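Play Kitchen Sets: Gallery

Pieces from the play kitchen shelf at the Hotton toy library, set out on a table. Click any picture for the larger version. Captions are by Prodromos Koutsoukos, who looks after the catalog and can answer questions about any item on this page. 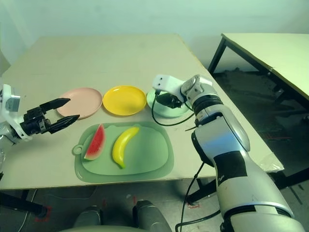 Watermelon slice and banana on the cutting board.

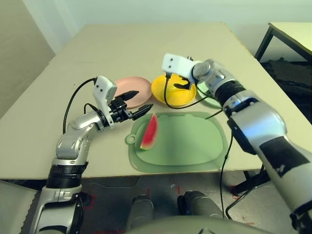 Watermelon slice on the same board, standing on its edge.

Pretend food is the most borrowed group in the library, and it goes out all year with a peak in January. The catalog now lists almost 3000 items, and 600 of them belong to the kitchen section. Members usually ask for a cutting board, a few pieces of fruit and enough tableware for two or three children to sit down together. We like the pink, yellow and light green tableware for this. Children can sort by color, or each pick a color and keep it for the whole game, and the pieces are easy to tell apart when it is time to pack up. The cutting board is a translucent pale green with rounded corners, and it has a hole at one end so it can hang from a hook at home.

Fruit is lent in small bags. The watermelon slice has its red flesh and green rind colored the way a child would expect, and it is a good size for passing from board to plate. The banana is listed under its own number, 2518, and can be borrowed with or without the rest. Please check the bag before you leave the desk. If a piece is missing when you bring it back, tell us and we will mark it on the card — there is no charge the first time.

Cleaning is simple. Wipe everything with a damp cloth and a little dish soap, then let it dry before it goes back in the bag. Please do not put play food in the dishwasher.

The kitchen section also has the Kasix stove, the Tradthorpe tea set and a shop counter from Vlachopoulos with a drawer that opens. These are large and have to be reserved ahead. The stove comes apart into four panels and fits in the back of most cars. The tea set is kept behind the desk, so ask for it there.

Loans run for three weeks and can be renewed once if nobody else is waiting. Each household can have one large item and two bags out at the same time. There are 80 empty bags at the desk for anyone whose bag has torn, and new labels are in the box next to them.

More galleries: Puzzles — Building Sets — Dress-Up — Outdoor Toys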